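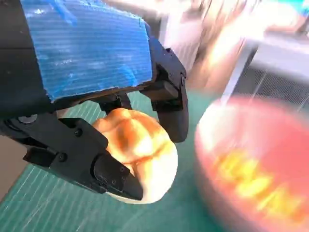
Cell notebook, Jeven bench, March

08:40. Powered up both arms, homed, no faults. Left wrist had been throwing a position warning at the end of its roll travel, so I started there. Found the two lower clamp screws on the wrist module backed out. Cleaned the threads, retightened to the Grarell sheet value, put paint marks on the heads. Ran the roll axis end to end 30 times, warning did not come back.

09:25. Table height. Cell drawing and bench differed by 11 mm. Left the table alone and changed the value in the config. Mat squared to the table edge by eye, then checked against the printed grid with a steel rule at both ends. Difference left to right 2 mm – good enough for buns, not for the Montoya parts.

10:10. Bowl-and-buns task loaded, left arm picks, right hand holds station by the bowl. Start pose as follows:
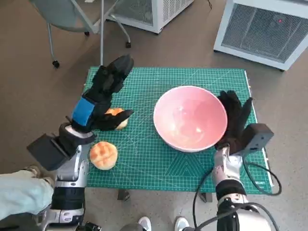

Bun in the left hand, second one on the mat, bowl empty, right hand upright at the rim.

Grip force: the old setting came from the foam blocks and is too high for bread. Dropped it by 6 counts on all fingers and left the thumb as it was. Glove fabric adds friction, so the lower figure should hold. To watch: seams at the fingertips. If a seam twists, the contact reading drifts and the hand keeps closing.

Cable routing on the right side still bothers me. There is slack over the mat edge and down to the floor. I want a clip at the elbow and a second one under the table, leaving enough loop for full wrist roll. Do not tie to the wrist module. That is how we lost the connector on the Irnwood cell.
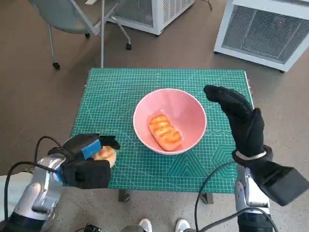 Release height is set from the bowl rim, so any change of bowl means teaching it again. Same applies if the mat is swapped for the thicker one. Both values are in the task file under "place", with the old ones commented out.

Open items:
– order elbow clips, two sizes
– spare gloves, left and right
– recheck paint marks on left wrist after the next long run
– Iker Alcaraz to confirm the new table height in the cell drawing

11:50. Arms parked, brakes on, config saved.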